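We use cookies to keep you signed in and to remember your forum settings. Accept all / Manage choices

Support ticket: Resource nodes missing in Lumdale after loading a save
Game: Grasso
Status: Open, waiting on fix
Last updated: January

1. What was reported

Player farms Sumis ore in the Lumdale valley. After loading a save made inside the valley, the ore nodes on the east bank don't appear. The map still shows the markers, but there is nothing to mine when you get to them. Nodes on the west bank are fine. The player had 900 ore in storage and needed 179 more for the last forge upgrade, so they had been running the same loop for a while before noticing.

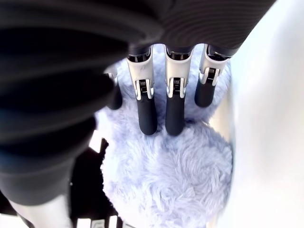 2. First checks

Verified game files, no errors found. Turned off cloud saves and loaded from the local copy, same result. Removed the one mod in use (a map colour pack) and started again with a clean settings folder. Still no nodes on the east bank.

Fast travel out to Fidia and back does bring the nodes back, but only if you stay in Fidia until the zone timer has run down. Going straight back in doesn't help.

3. Narrowing it down

Tried saves made at different points along the river. Any save on the west side of the bridge loads correctly. Any save on the east side loads with the nodes gone — including the two behind the waterfall, which use a different respawn rule and should not be affected.

It makes no difference whether the nodes had been mined before saving. A fresh character at level 19 with no ore collected sees the same thing.
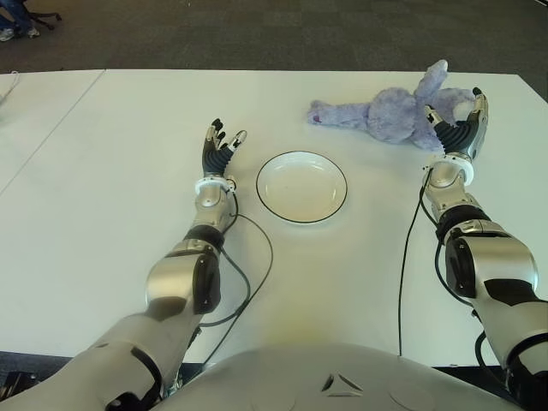 The zone timer looks like the cause. On a normal visit it starts when you cross the bridge. When you load in on the east side you never cross it, so the timer doesn't start and the game treats every node as already used up. The markers are drawn from a separate list, so they stay on the map.

4. Workaround

Save on the west bank or in Fidia. If you already have a save on the east side, load it, walk west over the bridge until the zone name shows, then wait 40 seconds and cross back. All nodes should be there. Don't sprint straight back over, as the zone doesn't reset if you turn round too early.

Ore already in storage is not affected. Ore in your bag is kept too.

5. Still open

Same fault may affect the herb patches south of Lumdale. One reply on this ticket mentions it but gave no save file. If you see it, please attach the save and say which side of the river you loaded on.

Passed to the zone team with both saves attached. Ticket stays open until the next patch has been tested.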